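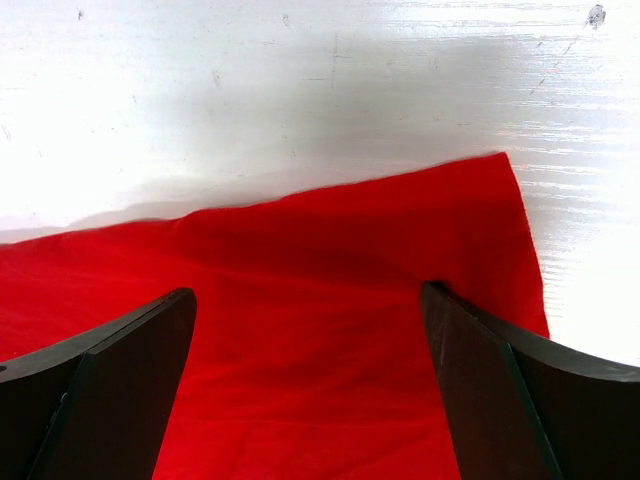
Figure 3. A red cloth lying flat on a white tabletop, with one corner pointing toward the upper right.

3.2 Cloth, surface and the first fold

Cloth is a wonderful thing to study. A plate keeps its shape wherever you put it, but a towel takes on a new one every time it is set down, and people deal with this all day long without a second thought. In the Lelville households we logged 498 folds over the month of June, and 206 of them began with the cloth spread out on a table. The rest started in the hands, on a bed or against the chest. This section deals with the table folds only.

Figure 3 shows the kind of start we mean. The red stands out sharply against the white top, so the slanting edge and the corner are easy to follow. The surface looks soft and fuzzy, much like fleece or felt, and we were glad to have napped cloths in the set. Smooth cotton slides when it is pulled. A fuzzy cloth tends to grip itself, so the second layer stays where it lands – a real help when the fold is not yet square.

We had expected people to line the cloth up with the table before doing anything else. Most did not! They left it at whatever angle it had landed, picked a corner and folded from there, then turned the whole bundle at the end. Lambrakis reports the same habit for napkins, and we find it a lovely bit of economy: turning a small bundle takes one push, while turning an open cloth often means smoothing it all over again.

Corners did most of the work. A corner gives the hand a clear place to go and shows which way both edges run. When a corner was tucked under, people nearly always freed it first, even when the fold they were planning did not use it. Edges came second, and the middle of the cloth was touched mainly for flattening.

Color mattered more than we had guessed. In the Tendura coding sheets, each cloth is marked as high or low contrast with the surface below it. Low contrast cloths drew more patting along the edges, as if the hand were checking what the eye could not settle. We would love to see this followed up with patterned tablecloths, which our homes had very few of. Stacking and putting away are taken up in Section 3.3.

Related items
Hand towels and the half fold: notes from Lelville
Celtedetti coding guide for household linens, revised 8/13/19
Why 100 napkins are never folded the same way

This site uses cookies to remember your reading settings. Accept | Manage choices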